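Refaire un lit tout en blanc

J'ai changé toute la literie au mois de mai et je n'avais pas pris le temps d'en parler. Jusque-là je dormais avec une couette à carreaux achetée pour mon premier appartement, une taie bleue, l'autre grise, et un drap-housse qui sautait du coin dès qu'on se tournait. Quand la couette a commencé à perdre son garnissage par une couture, j'ai tout remplacé d'un coup.

J'ai pris du blanc partout. C'est Mirsad Georgiou, un ancien collègue qui a travaillé plusieurs saisons dans un hôtel, qui m'a convaincu. Le blanc se lave à 60, on peut racheter une taie seule des années plus tard et elle ira avec le reste. La housse vient de chez Dondard et m'a coûté 65 euros en promotion. La couette est une Zumason, modèle quatre saisons. J'hésitais avec la version d'hiver mais ma chambre est chauffée par l'appartement du dessous et j'aurais eu trop chaud.

Mettre la housse

Je retourne la housse sur l'envers, je glisse les bras dedans jusqu'aux deux coins du fond, j'attrape les coins de la couette à travers le tissu et je secoue en laissant retomber. Les premières fois j'en sortais énervé, avec une couette en boule au milieu. Maintenant il me faut 4 minutes. Il faut bien tenir les coins jusqu'au bout, et fermer les boutons avant d'étaler, sinon la couette ressort par le bas.

J'ai lu qu'on pouvait aussi tout rouler en boudin et retourner la housse à la fin. J'ai essayé deux fois, ça marche, mais il faut un lit complètement dégagé et je trouve ça plus long.

Étaler et laisser tomber

Une couette de cette taille pend largement sur les côtés. Au début elle traînait toujours plus d'un côté que de l'autre, parce que je la tirais depuis le pied du lit. Il vaut mieux se mettre sur le côté, prendre le bord du bas à deux mains, bien écartées, le soulever et le reposer.
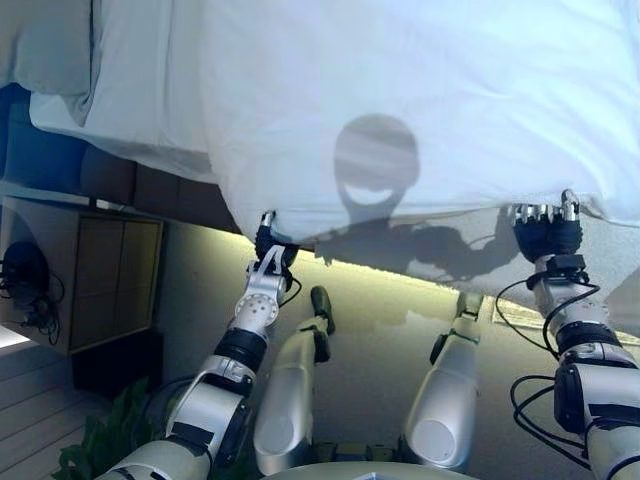 Je fais ensuite le tour et je recommence en face. Si on tire sans soulever, c'est le drap qui vient avec, et il faut retendre le dessous. Je ne cherche pas à enlever tous les plis. Le coton en fait de toute façon et je ne repasse pas les housses, ni les taies d'ailleurs. Je les sors de la machine dès la fin du cycle, je les secoue fort et je les étends bien à plat. L'essorage trop rapide marque beaucoup, je suis descendu à 800 tours.

Pour les oreillers, j'ai gardé les anciens, des Nikolaidis assez fermes, avec des taies blanches neuves. Je les tape des deux côtés avant de les remettre à la tête du lit. Domingo, mon voisin de palier, met les siens par-dessus la couette, chez moi ils restent dessous ou au bord selon les jours.

Les retouches

Une fois la couette posée, il reste souvent une zone où le garnissage s'est tassé. Je pose la main à plat, je cherche l'endroit, j'attrape un peu de tissu et je tire doucement vers le creux. Si c'est vraiment un paquet, je secoue de nouveau depuis le bord. Avec l'ancienne couette il fallait le faire tous les matins, avec celle-ci une fois par semaine suffit.

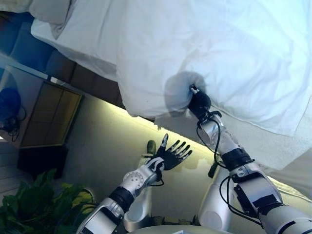
Ce que je changerais

La housse est un peu plus grande que la couette, et les coins du bas restent vides. J'ai cousu des petits liens à l'intérieur, ça tient mieux. J'aurais aussi dû acheter deux parures tout de suite. Avec une seule, il faut que tout soit sec avant le soir, et en hiver ce sera compliqué sans sèche-linge. J'attends les soldes pour reprendre la même, s'ils la font encore.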